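Kasell Evidence Manager: Set-Up Guide for Law Offices

Section 4. Preparing Exhibits for Filing

4.1 Before you begin

This section explains how to build an exhibit set, apply exhibit labels, and produce a package that can be served on the opposing party or filed with a court. It assumes that the matter has been opened as set out in Section 3 and that at least one user holds the Exhibit Editor role.

Court rules on exhibit format differ. Check the local rules and any standing order of the assigned judge before choosing the settings below. Kasell applies the settings you select. It does not decide whether an exhibit is admissible.

4.2 Create the exhibit set

1. Open the matter and select Exhibits, then New Set.
2. Enter a set name. Names may contain up to 70 characters, including spaces.
3. Under Offering Party, choose the party on whose behalf the exhibits will be offered. This choice controls the label color and the prefix.
4. Under Numbering, choose Numbers or Letters. If the court has assigned a range, enter the first number in the Start At box.
5. Select Save.

Note: The offering party cannot be changed after the first label has been applied. To correct an error, copy the set and delete the original.

4.3 Add documents

1. Select Add Documents and browse to the matter folder, or search by document title.
2. Check each document to be included. A set may hold up to 2,000 documents.
3. Drag the documents into the order in which they will be offered.
4. For each document, complete the Sponsoring Witness field. Enter "Stipulated" if the parties have agreed to admission without a witness.
5. Select Confirm Order.

Caution: Kasell copies each document at the moment you select Confirm Order. Later edits to the original, including redactions, are not carried into the set. Finish all redactions first.

4.4 Record the chain of custody

Complete this step for any physical item and for any recording taken from a device.

1. Select the exhibit and open the Custody tab.
2. Enter the name of each person who held the item, with the date and time of receipt and release.
3. Attach the signed transfer form, if there is one.
4. Select Lock Entry.

A locked entry cannot be edited. Corrections are made by adding a new entry that refers to the earlier one, and both remain in the custody report.
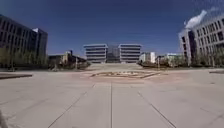
4.5 Produce the filing package

1. Select Package, then choose Service Copy or Court Copy.
2. Set the maximum file size. The default is 200 MB for each volume.
3. Select Include Index to place an exhibit list at the front of the first volume.
4. Select Build. Larger sets are built in the background, and a message is sent to your inbox when the package is ready.
5. Open every volume and confirm that labels do not cover text or signatures.

Note: Offices that use the Konia connector may send the Court Copy directly to the filing queue. See Section 7. If the connector reports Error 19, the case number in the matter record does not match the number held in the queue.

Caution: Sealed exhibits must be built as a separate package. Do not rely on the Confidential tag to keep a document out of a Court Copy.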